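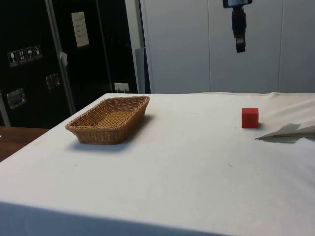

Baskets and Blocks: news from the toy table

Dear members and parents,

In the last weeks many of you asked me how we will store the small toys in the new play corner. I would like to explain what we decided, and also ask for your help.

Until now the building blocks were kept in one deep plastic box. The children had to turn it over to find what they wanted, and then everything was on the floor. From this month we will use low wicker baskets. A basket with low sides lets a child look in and take one block with the hand. It is also light, so a child of three years can carry it to the table without an adult.

We have eight baskets at the moment. Five of them came from the spring sale at Lernitz and the other three were given by families. Please do not wash them under the tap. Wicker does not like much water. A soft brush for the dust and a cloth that is only a little damp are enough, and after that the basket should stand in the air until the next morning. Please keep them also away from the heater, or the thin strips become dry and begin to break at the rim.

The blocks will be sorted by color and not by shape. We discussed this for a long time. Bok-nam Jang, who leads the Tuesday group, preferred to sort by shape, and she had good arguments, but the smaller children know "red" much earlier than they know "cube." So we begin with color, and in May we will look again if it works.
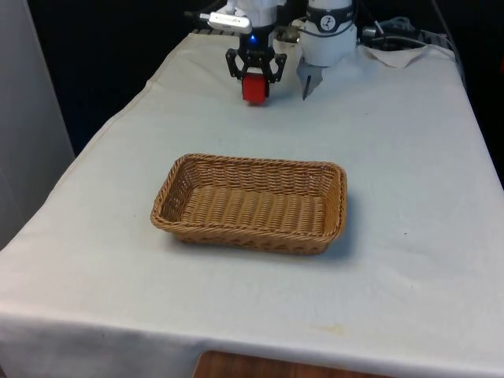
About the table: we will continue to use a white tablecloth for the sorting game. A red cube is very easy to see on white, and the wicker looks nice on it too. The game itself is simple. Put the basket in the middle of the table and one block outside of it. The child brings the block to the basket, and then you put out the next one. For older children you can put the block farther away, or ask them to close the eyes while you choose a new place.

White cotton shows every stain, I know. For tea or juice I use a spoon of baking soda with a little warm water, leave it for one hour, and then wash the cloth as usual. If a stain stays after that, please do not throw the cloth away. We can still use it for the painting days. Ironing is not necessary, but please fold the cloth in the cupboard and do not push it in behind the games.

What we still need:

Two or three more baskets, rectangular if possible, with low sides
Solid wooden cubes in yellow and green (we have enough red ones)
White tablecloths, also old ones, for a large table

You can leave these things on the shelf beside the entrance. Please write your name on a small paper, so I can thank you in the next newsletter. If you want a basket back at the end of the year, write this also on the paper.

The next sorting evening begins at 5 o'clock. Tea is there, cake is welcome.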